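Prukdale Home Forum > Laundry and Utility > Washing plush toys in a front loader, and the gap beside it

tallowbee
Posted 3rd June

Two questions in one, sorry. I have a front loader and a basket of my kid's plush toys that need washing before we pass them on to a cousin. Nothing antique, all the usual polyester stuff with sewn tags. Can they go in together or do I do them one at a time?

Second question is about the gap. The washer stands next to another tall appliance and there is a narrow space between them. My brother-in-law says to push them together so nothing falls down there. I would like to leave it. Who is right?

I have searched the old threads and found one from December but it was all about top loaders.

mossandpeg
Read the tags first. If a tag says surface wash only, believe it. The rest can go in together on delicate, cold, low spin. I do mine in a zippered mesh bag. The Leemans ones are fine but the zipper pull rusts, so I switched to Stomell and those have been OK.

Leave the gap.

ridgeway575
I never use bags. They keep the toys in one lump and the middle doesn't rinse. Put them in bare, keep the drum about half full, done. I've been doing it this way since my oldest was a baby and the worst thing that happened was one loose eye.

mossandpeg
One loose eye is why I use a bag. It went through the drain pump at my house and I had to lie on the floor with a baking pan and a towel to get it out.

ridgeway575
Check the eyes before you wash. Pull on them. If it moves, sew it or take it off.

harborlint
Both of you are right depending on the toy. Anything with beans or pellets inside goes in a bag, or better, don't machine wash it at all. One split seam and you'll be picking pellets out of the gasket for a month. Plain stuffed ones can go in bare.

Same kind of load at my place, and the side of the washer where I leave a gap:
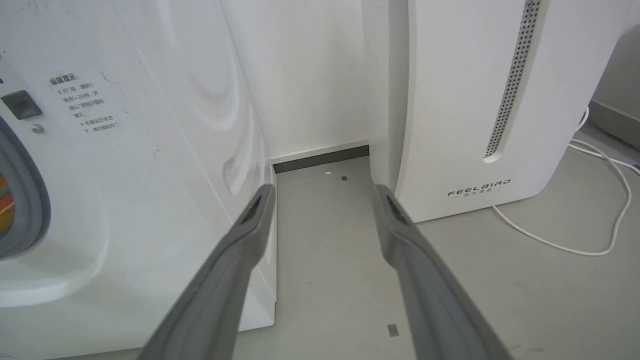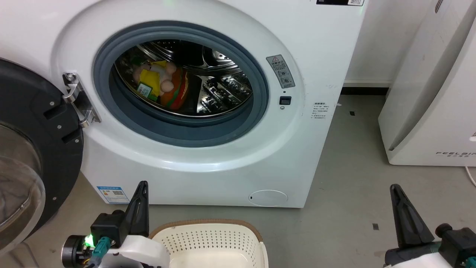
1. Sort. Anything with a battery box, a squeaker or a voice chip comes out of the pile. Feel for it, don't trust your memory.

2. Brush off crumbs and hair outside. Whatever you leave on ends up in the filter.

3. Load with room to spare. If you have to push the door shut against them there are too many.

4. Liquid detergent, half of what you would use for clothes. Powder leaves white specks in the pile of the fabric. Cold water, delicate.

5. Low spin. I add a second rinse because stuffing holds on to soap.

6. When it stops, wait until the lock lets go before you pull the door. Mine has a label beside the latch about waiting a minute or two and not forcing it while the machine is running.

7. Wipe the gray rubber seal, all the way around and inside the fold. Leave the door open.

As for the gap, I wouldn't close it. Washers move a little on spin and you don't want one knocking against its neighbor. I can get a broom handle down mine with a cloth over the end and that's all the cleaning it gets.

tallowbee
Thanks, that's very clear. What about drying? I have no dryer, only a folding rack.

harborlint
Rack is fine. Squeeze them in a towel first, lay them flat, turn them morning and evening. Thick round ones take 2 days at my house, longer if it's humid. If the outside feels dry and it's still heavy, it isn't dry.

ridgeway575
Hang them by the tag, they dry faster.

mossandpeg
Please don't hang them by the tag. It rips out the seam. I use the Furnura mesh shelf thing that hangs from the shower rod.

ridgeway575
Never had one rip. But OK, small ones only.

pennyweight100
I have to disagree on the gap. We had ours open and lost socks, a dryer ball and a library card down there. I cut a strip of foam pipe insulation and pushed it in at the front between the two. It squashes when the washer moves and nothing gets past it. Took 2 minutes with scissors.

harborlint
That works as long as you're not covering any vents on the other appliance. Check before you stuff anything in there. Mine has a long grille down the front and I keep that clear.

tallowbee
I like the foam idea. Will measure tonight. First load is going in on Saturday, plain stuffed ones only, bare, and the two bean ones I'll do by hand in the sink.

mossandpeg
Cool water for the bean ones and don't soak them long.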